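Glass top on a side table keeps sliding and sticking to the cloth under it
2 min read

I bought a square side table secondhand in September and had a piece of glass cut to go over it so I could keep a printed cloth underneath.

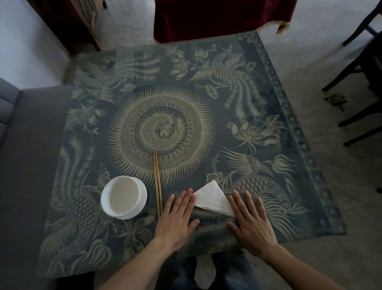 The glass came from Likcombe and it is 5 mm thick with polished edges. It fits fine, but every time somebody leans on it the whole sheet moves a little and the cloth bunches up with it. Also, a glass of water got knocked over last week and some of it crept in under the edge. There was a damp patch on the cloth for 2 days before I noticed. Do I need to glue the glass down? I would like to be able to take the cloth out and wash it.

rirkier_home

Don't glue it. Get the small clear bumpers sold for cabinet doors, the soft kind and not the hard plastic ones. Put one in each corner, on the underside of the glass, outside the cloth if there is room. If the cloth goes all the way to the edge, trim or fold it back a little so the bumpers sit on the table itself. The weight of the glass does the rest. Mine has been on for years and I can still lift it off.

For the water, lift the glass right away next time and dry both sides. Leave it off overnight. Wash the cloth cold the first time and check the dye on a corner before you do it. Iron it before it goes back, or you will see every crease.

Barkeo46

Bumpers leave a gap and crumbs get in. I used double-sided carpet tape. Works great.

mapleporch

The tape will hold, but it is hard to get off and it can pull the finish on an old table. Either way, get a second person when you lift the glass. A sheet that size is heavier than you expect and the corners chip if you set it down on a hard floor. Lay it on a folded towel.

50cups

Comments

mapleporch: The finish on mine came off in one spot, so fair point.

rirkier_home: Got a pack of bumpers. The cloth needed a narrow hem to make room. No sliding so far.

Ní Bhriain: Do the bumpers go yellow?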